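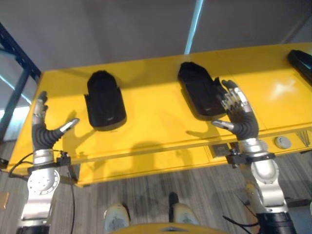 Wanted: people who doubt what it says on the jar
Posted Jul 14, 2018

Most studies of sleep remedies are paid for by someone who sells sleep remedies. We got tired of reading them. The Pindden Sleep Trial is looking for adults who sleep badly, live within reach of Grukside or Pornau, and are willing to spend twelve weeks helping us find out whether a spoonful of sour cherry syrup at bedtime does anything at all.

Our own guess is that it doesn't. We would like to be wrong, as the stuff is cheap and tastes all right, but we have seen too many "natural" cures fall over the moment somebody compared them with coloured sugar water. So we will be comparing it with coloured sugar water.

What we already know

Very little. The claim goes back to a handful of small studies, one of which had fewer people in it than a bus queue. Last January we ran a short postal survey in Grukside. We sent out 500 forms and got 341 back, which is better than we feared. Of those, 261 people said they had bought something over the counter to help them sleep in the past year. Plenty of them wrote in the margin that it had "worked a bit". What "a bit" means, and whether an early night and a dull book would have done the same, is what we want to pin down.

A survey can't tell us that. People who pay for a bottle want it to have been worth paying for, and people who fill in forms about sleep are not a fair slice of anybody.

Who we want

You should be between 25 and 70 and have had trouble getting to sleep, or staying asleep, on at least three nights a week for the past three months. You don't need a diagnosis. You do need to be able to keep a diary, and by that we mean fill it in each morning, not all seven days in one go at the weekend with the same pen. We can usually tell.

We can't take you if you work nights, are pregnant, have diabetes, take blood-thinning tablets or prescribed sleeping tablets, or have been told you have sleep apnoea. If you're not sure about any of these, ask before you fill in the form.

Believers and doubters are equally welcome. We'll ask you at the start which you are, and we'll look at whether it makes a difference. If you think the whole idea is daft, please don't let that put you off. We are short of people like you, since they tend not to answer adverts like this one.

What you would do

Weeks one and two: nothing but the diary. This is the part where people drop out, because it feels like nothing is happening. It matters more than any other part.

Weeks three to ten: one measured spoonful of syrup, an hour before bed, every night. Half of you will get the cherry syrup and half will get the dummy. Neither you nor the person handing it over will know which. Please don't try to work it out, and please don't compare bottles with your neighbour.

Weeks eleven and twelve: back to the diary alone.

You will also wear a wrist monitor on nine nights, spread over the trial. We don't put great faith in wrist monitors. They are fair at telling when you are lying still and poor at telling whether you are asleep, and anyone who sells you one on the strength of its "deep sleep score" should be asked how it knows. We use them as a rough check on the diaries and nothing grander.

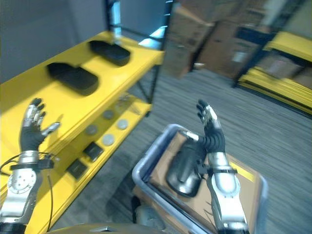 There are four visits, each lasting under an hour: one before you start, one at the end of week two, one at week six and one at the end. You can come to the Beaulieu Building in Grukside or the health centre in Pornau, but you need to stick to the same one throughout. Evening slots go quickly. Parking at Grukside is bad and the sign promising more of it has been up for years, so take the bus if you can.

What you get

A flat payment of £120, made in two parts: £40 after the second visit and the rest after the fourth. Bus and train fares are paid on top if you keep the ticket. We know £120 isn't much for twelve weeks of diary-keeping. It was set by the ethics panel, who didn't want anyone signing up for the money, and having seen the sum we don't think there is much danger of that.

You will be told at the end which syrup you had. You will also be sent the full results, written so that you can read them, whichever way they come out. The plan for how we will count the results has already been lodged, and we can't go back and change what we were looking for once we've seen the numbers. Please hold us to that.

What you don't get: treatment. This is not a clinic and nobody on the study can prescribe for you. If your sleep is making you ill, or unsafe to drive, see your GP first and think about us later.

Risks

Sour cherry syrup is food. It contains a fair amount of sugar, and so does the dummy. Some people find it upsets their stomach. Brush your teeth afterwards. You can stop at any point without giving a reason, though if you do have one we'd be glad to hear it.

Who pays for it

A public grant and a small sum from the Beaulieu Bequest, which has no say in what we publish. The syrup was bought at the normal shop price. Two makers offered it free and we said no thank you.

How to apply

We have room for 492 people and we don't expect to fill every place at the first go. Forms are at the front desk in the Beaulieu Building, or you can ask for one by post from Fuad Gashaw, trial coordinator, Pindden Sleep Trial, Beaulieu Building, Grukside. Put a daytime phone number on it. Baltasar Miranda looks after the Pornau visits and is the person to ask about step-free access, evening slots or bringing a child with you.

Someone will ring you for a ten-minute chat before you're offered a first visit. You'll be asked what you take, what you drink and what time you go to bed. Please give the true answers to all three.

If you've read this far and are wondering what the catch is, write and ask. Questions about the money, the dummy syrup or who sees your diary can go to either of the names above, and you'll get an answer before you have to sign anything.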